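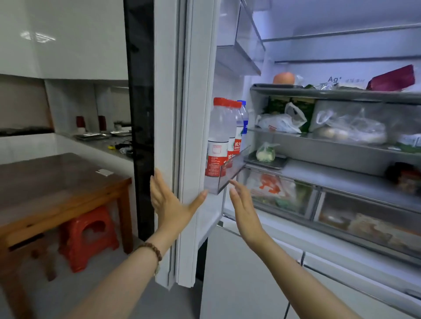 Opening the Vovinden cabin for the season takes most of a day if you're alone, half that with two people. Do the steps in order. Water before water heater, always. Power goes on first, so get the big switches done and then go round the kitchen while the light's good. Fridge door stays open until you've wiped it out, thick white gasket too, all the way up the edge, and the clear bin on the inside of the door. Shut it when you're done and let it run empty overnight before you load it. Then on to the water, section 4.2.

4. SPRING OPENING

Updated 31 March 2026. Replaces the stapled sheets in the kitchen drawer. Throw those out, the valve numbers are wrong.

4.0 Bring with you

Flashlight plus spare batteries
Adjustable wrench, two if you have them
Bucket, old towels
Plumber's tape (the roll in the shed is always empty)
Filter cartridge for the Cerel housing, 1 only
Unscented bleach
Drinking water for the first day, more than you think
Mouse traps

Key is in the lockbox by the side door. Code 1411. Scramble the dials after. Pump shed has its own padlock, code 2710, stiff, pull down hard while you turn the last wheel.

4.1 Power

1. Walk the outside first. Look at where the line comes into the house. If there's a branch on it or the bracket has pulled off the wall, stop. Call the power company. Don't touch anything.

2. Inside, panel is in the back hall behind the coats. All the small breakers should be off. If any are on somebody didn't close up properly, turn them off now.

3. Main breaker on. Wait a minute. Listen. Smell.

4. Turn on small breakers one at a time, top to bottom, left row then right row. Leave these OFF for now:
- WATER HTR
- PUMP
- BASEBD BATH

5. Test button on the outlet by the sink and the one in the bathroom. Press test, should click. Press reset.

6. Smoke alarms, new batteries in both. Hall one and the loft one. Hold the button until it screams.

CAUTION: Water heater breaker stays off until the tank is full and you have seen water run from the hot tap. Dry tank burns out the elements. We have paid for this once already.

4.2 Water

Source is the well, then the pressure tank, then the Cerel filter, then the house. Holding tank in the shed is 366 gallons and only feeds the garden line, you can ignore it untill May.

1. Close every faucet in the house. Kitchen, bathroom sink, tub, outside spigot. Toilet supply valve closed too.

2. Put the drain plugs back in. Three of them:
- bottom of the pressure tank
- low point under the kitchen floor, through the hatch
- water heater drain, this is a valve not a plug, turn it clockwise

New tape on the threads of the first two. Snug, then a bit more. Not gorilla tight, the one under the floor is plastic.

3. Cerel housing. Unscrew with the blue wrench hanging on the nail. Check the rubber ring for cracks, wipe it, dab of silicone grease. Leave the cartridge OUT for now. Screw the housing back on by hand.

4. Main house valve (red handle) closed. Pump breaker on.

5. Go out to the shed and watch the gauge. Should climb steady and the pump cuts out by itself. If the needle isn't moving after a couple of minutes turn the pump off at the panel and prime it, see 4.3.

6. Gauge holding? Give it ten minutes. If it drops with the house valve closed the leak is in the shed. Look at the drain plug first, it's nearly always the drain plug.

7. Open the red handle a quarter turn. Slow. Have someone in the house listening for hiss or drip. If you're alone, open it a quarter, walk in, look, walk back.

8. Check under the kitchen sink, behind the toilet, the hatch, the heater closet. Dry all around? Open the red handle the rest of the way.

9. Kitchen cold tap on. It'll spit and cough. Brown for a bit, normal. Run until clear.

10. Kitchen hot tap on. Takes a lot longer, the tank has to fill. When it runs smooth with no air, close it. NOW the water heater breaker.

11. Bathroom taps, tub, then open the toilet supply.

NOTE: Take the little screens off the ends of the faucets before step 9 or they'll clog with grit. Put them in a cup. Label the cup.

4.3 Priming the pump

Only if the gauge won't climb.

1. Pump breaker off. Check it's off. Go check again.

2. Square plug on top of the Humphreys pump, take it out with the wrench. Keep it out of the dirt.

3. Pour in clean water from the jug until it's up to the threads. Wait, it'll drop. Top it up. Keep going till it stays put.

4. Tape on the plug, plug back in.

5. Breaker on. Watch the gauge again.

Two tries. If it still won't catch after two, leave it off and call the well people, number's inside the shed door. Running it dry wrecks the seal.

4.4 Disinfecting the lines

Every spring, even if the water looks fine.

1. Pump off, open a tap to drop the pressure, then close the red handle.

2. Open the Cerel housing (cartridge still out, yes?). Pour in bleach, amount is on the card taped to the wall there. Close it up.

3. Red handle open, pump on. Run each tap, hot and cold, until you smell bleach at it. Flush the toilet once.

4. Leave it. Two hours minimum. Overnight is better. No drinking, no showers, no laundry.

5. Flush through the outside spigot with the hose out to the gravel, NOT into the septic. Run it till the smell is gone. Then short runs at the inside taps.

6. Pressure off again, cartridge in, housing back on. Write the date on the housing with the marker.

7. Faucet screens back on.

CAUTION: Don't mix the bleach with anything. Specially not the vinegar under the sink.

4.5 Stove and chimney

1. Open the damper. Look up with the flashlight. Birds nest most years.

2. Shovel out old ash into the metal can with the lid. Not the plastic one. Not the compost.

3. Door rope, run a finger around it. If it's flat or coming out at the corner there's a spare length in the Brollusport duffel on the loft shelf, along with the glue.

4. Small fire first. Paper and kindling only. Check the smoke goes up and not into the room.

5. Carbon monoxide alarm is the white one at outlet height by the bedroom door. Test it before the fire, not after.

4.6 Mice, windows, the rest

- Traps along the walls in the kitchen and behind the couch. Check them the next morning.
- Vacuum droppings? No. Wet them down, paper towels, gloves, bag it.
- Mattresses up on their sides, windows open a few hours if it isn't raining.
- Shutters off, stack in the shed, numbers facing out. They only fit their own window.
- Screens on the lake side first, that's where the bugs come from.
- Gutter over the side door, scoop by hand.
- Dock stays on shore until the water's down. Don't try it alone.
- Extension cord on the porch is 100 feet, it's the orange one. The green one has a nick in it, do not use, needs to go to the dump.

4.7 Before you leave after the first visit

Walk thru it again:

[ ] No drips under sink, at toilet, under hatch
[ ] Shed gauge steady with all taps closed
[ ] Water heater on LOW if anyone is back within the week, otherwise off at the panel
[ ] Pump off and red handle closed if the place will be empty
[ ] Stove cold, damper closed
[ ] Trash out with you, there's no pickup til May
[ ] Windows latched, loft one too
[ ] Both lockboxes scrambled
[ ] Log book filled in: date, gauge reading, anything weird

If we still get hard frost after you've opened up and nobody is staying, drain down again. Short version is 7.2, skip the antifreeze part. Fall closing is all of section 7.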